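A green pillow and a smaller bed

We moved to the small room in July, and since then I am learning again how to make a bed.
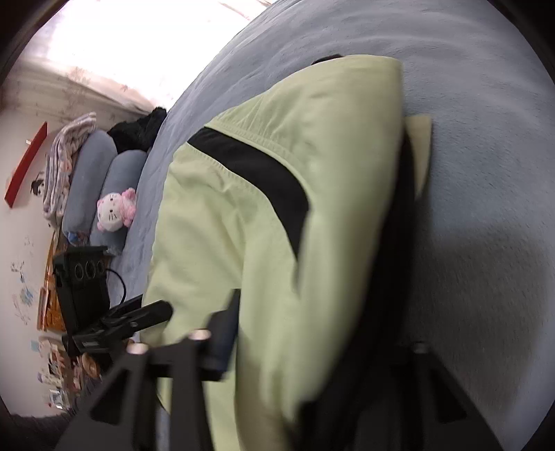
My sister thinks one pillow is enough for one person and the rest is only decoration that you must carry to the chair every night. I have heard this from her many times, also on the telephone. She may be right for her own bed. In mine I like to have one big pillow for sleeping and several soft things along the wall, so that I can lean there and read.

The pale green colour was not my first choice. I wanted grey, to go with the blanket, but the shop at Lammers had only green left in the large size. Now I have grown fond of it. Beside the grey-blue it looks calm, a little like the sea in winter.

The blanket is the fuzzy kind, and it has one bad habit: it collects every hair and every crumb. I shake it out of the window in the morning, and I wash it at a low temperature without softener. A neighbour told me that softener makes fleece flat. I have not tested this properly, but I stopped using it and I am satisfied.

With the pillows I am more strict. Every 2 weeks the cover comes off, and the pillow gets some air for an afternoon. Before, I used to hit it with my hands to make it full again, as my grandmother did. These days I hold it by the short end and shake it down, then turn it and do the other end. The creases stay anyway. I do not iron pillow covers, life is too short and my ironing board is in the cellar.

The spare blankets were a bigger problem. In the old flat we had a cupboard for them, 200 cm high, and it did not fit through the new door. For now I fold them and keep them against the wall – the one with the faint pink and grey print goes on top, as it is my favourite. I have looked at a flat box from Edudska that slides under the bed, but first I must measure how much space there is under the frame. I keep forgetting to do it.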